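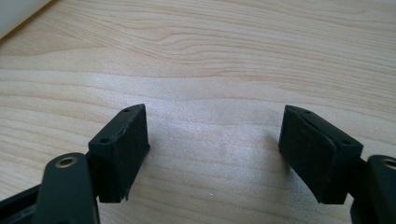

Gripper fingers over the demo table, left pad torn at one corner.

Workshop Tips: What to Look At on a Gripper Demo Day

Prundeck opened its shop to visitors in September, and one table was given over to hand-held grippers working on small household items. These are the notes worth bringing home, whether you plan to build a gripper or only want better jaws on your clamps.

Check the pads first. The pads do the holding, and they wear out before anything else. Look at the bottom corners, where the covering starts to peel. A loose flap catches on paper and thin plastic. Trim it with a sharp blade or replace the pad.

Clean before you glue. Scrape off the old pad, wipe the block with rubbing alcohol and let it dry. Scuff the plastic with 800 grit paper, wipe again, then press the new pad on. Leave it clamped overnight. The people at the Drilwood bench go up to 2000 grit on metal jaws, but that is too smooth for glue.

Cut the pad a hair small. If it hangs over the top edge, it will lift there.

Keep the tips off the table. Stop a little above the wood when you close on something flat. Dragging the pads tears them and leaves black marks on a pale top. A pencil eraser takes off most of the marks.

Watch for glare. A glossy tabletop under ceiling lights throws a white patch right where you are trying to see. Turn the table or move the lamp to the side — a dull place mat also works.

Wipe down between runs. Crumbs and dust stick to the pads and cut the grip. A lint roller is faster than a rag.

Screws: snug them by hand, then go back after the first hour. Two of the demo units needed it.

If you go next time, get there before 11. The tables were open to try until lunch, and the line was over an hour long by noon. Bring something of your own to pick up. Eggs are not allowed.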